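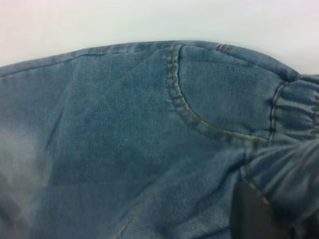
Cómo acortar el bajo de unos vaqueros conservando el dobladillo original

Este arreglo sirve para vaqueros rectos o ligeramente acampanados a los que les sobran unos centímetros. Se conserva el borde desgastado de fábrica y la costura nueva queda escondida justo encima.

Material

Alfileres, regla, tiza de sastre, aguja de máquina para tela vaquera, hilo azul del tono de la tela y plancha de vapor. Yo uso hilo Justbridge del 745, pero vale cualquier poliéster resistente.

Antes de empezar

Lave y seque el pantalón como lo hará siempre. El algodón puede encoger en los primeros lavados, y un bajo cortado antes de tiempo ya no se recupera. Pruébeselo con el calzado que vaya a llevar.

Pasos

Doble el bajo hacia fuera hasta el largo que quiere y marque con un alfiler en la costura interior. Quítese el pantalón.

Mida cuánto hay que quitar, sin contar el dobladillo original. Si sobran 8 cm, el pliegue que queda por encima del dobladillo debe medir 4 cm, la mitad.

Coloque alfileres por toda la vuelta, con las costuras laterales alineadas - si se desvían, la pernera se retuerce al andar.

Cosa a máquina pegado al borde del dobladillo, sin pisarlo. Puntada recta, larga. En las costuras laterales gire el volante a mano; ahí se juntan muchas capas y la aguja se parte con facilidad.

Baje el dobladillo, pruébese el pantalón otra vez y, si el largo es bueno, recorte el sobrante por dentro dejando 1 cm. Remate con zigzag.

Planche con vapor, primero por el revés y luego por el derecho.

Repita con la otra pernera midiendo de nuevo. No copie la primera medida sin comprobarla: muchos pantalones traen una pierna algo más larga.

Si la tela es elástica

Cambie a una aguja stretch y no tire de la tela mientras cose. Si el bajo queda ondulado, suele arreglarse con vapor. Deje enfriar la prenda en plano antes de colgarla.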